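Handout 3, for the second half of the unit on working alongside robot arms and hands. Please bring it with you, because we'll be scribbling on it together.

Last time we spent nearly the whole session on the big standards, and a few of you came up afterward looking a bit glazed, which I understand completely! Standards are written to be complete and they are hard going on a first read. So today is about the small local rules, the ones a lab writes for itself after it has read the big ones. The Tundance bench rules, which Ludivine Guillot and Abelardo Urrego let me borrow for this course, fit on 2 pages, and I think they're some of the best I've come across.

## Whose turn is it?

The first rule is about turns. At any moment the table belongs either to the person or to the arm, and everyone in the room should be able to say which. When it's the person's turn, the arm is in a monitored stop or its drives are off. When it's the arm's turn, hands stay outside the marked zone. If your task really needs both at once (handing over an object, say), it's a shared task, and a shared task needs its own written risk assessment with speed and force limits. You can't stretch the ordinary one to cover it.

Say the change of turn out loud. "My table." "Your table." Évan Courtois told me he felt silly doing this for the first week and then stopped noticing.

## Loose things

Cables come next, and I'm going to be a nag about them.

- Anything with a cord gets its cord coiled or clipped before the arm is enabled.
- A cord that leaves the table goes off the back, never across the operator's side.
- Small parts stay in a bowl or a closed bag until they're called for.
- Straps and loops count as cords. Fingers catch on them just the same.
- Power strips used as props are unplugged, with the plug laid where people can see it.

That last one came out of a long discussion in March between Gilles Le Goff and the people at Brunet, who wanted a colored tag on the plug as well. I like the tag - I'd use it - but the rule as written only asks for the plug in plain view.

## On the person

Watches, rings, lanyards, long sleeves. The Tundance rule is that jewelry and lanyards come off for shared tasks, and a close-fitting watch is left to the supervisor's judgment. Roroso's version says everything comes off, always. We'll argue over which is better, and I'd like you to come with an opinion and a reason.
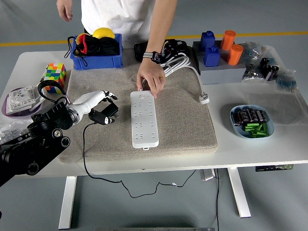

### Practice: bench review

Read this bench against the rules, on your own first and then with a neighbor. Start with the hand on the power strip and the robotic hand over the same mat, and write down what you would need to ask before you could say whose turn it is. Then follow the thin black cord from the adapter across the front of the mat and over the table edge, and decide which line under "Loose things" it falls under. The watch is worth a sentence or two as well, under both the Tundance and the Roroso wording.

Keep what you can see apart from what you're guessing. Whether the drives are on is a guess, so write it as a question for the operator.

Half a page is plenty. Hand it in by 4/14/23, on paper or in the course folder, and if you get stuck come and find me - I'm always glad to talk about cables.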